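Visit report: Krawczyk open day, small-goods storage

The Krawczyk open day ran through the morning in January, with more than 30 visitors split between the Zimoso and Flimum rooms. I stayed with Zimoso, where the subject was bathroom shelving.
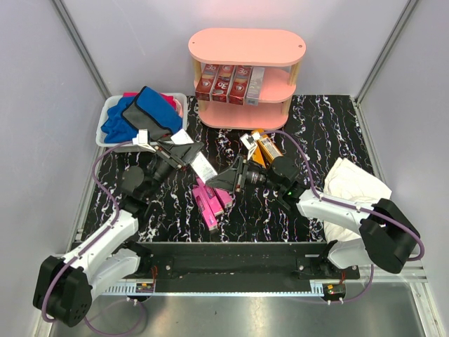
Grornow supplies the small tiered shelves, and the session dealt mostly with how to load them. Toothpaste boxes go upright, side by side, with the printed face forward. Standing them this way uses less width than laying them flat – the trade-off is stability, and a short row tips easily until it is full. The middle tier is preferred for daily items. Cloths and pouches stay folded in a plastic basket beside the shelf.

Rounded tiers drew the most questions. They leave no sharp corner at hip height, but a square box wastes space near the curve, and two visitors asked for a straight-edged version. None is planned.

The handout in room 203 lists shelf spacing and cleaning instructions. Load limits were missing from my copy.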